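Project report 2: planner and grasp software for the two-arm cell

Where we are

Motion planner got swapped over to Drarnis in May. Old one kept sending both elbows into the same spot over the middle of the mat. The new setup plans both arms as one 14-joint problem, slower but way fewer stops. Planning time went from roughly 500 ms to 400 ms after we cached the self-collision pairs. Still want it lower.

Perception: Hevum gives us masks for the mugs and the bowl, fine. Clear cup is bad. Depth comes back full of holes and the fitted cylinder ends up leaning or halfway in the mat. For now we snap anything labeled "cup" to upright. Hacky but OK as long as cups are standing.

Hose is the other problem. Mask treats the coil as one blob so the grasp sampler picks the center, where theres nothing to hold. Wrote a skeleton step that traces the hose and only samples along the line. Crossings still confuse it.

Shelf is in the collision map as 3 flat boxes plus posts. Padding is 8 mm, we had it bigger but then no plan could get to the middle tier. 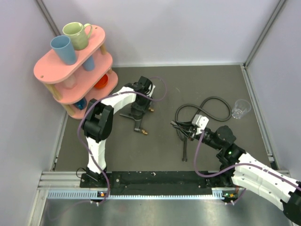
Fig. 2. Two-arm cell with the shelf, hose and clear cup.

To do

- log planner seeds, cant reproduce half our failures
- merge the Tedesco config branch (conflicts in the gripper limits file)
- try second depth source for the clear cup
- rewrite the crossing logic befor the Dravance demo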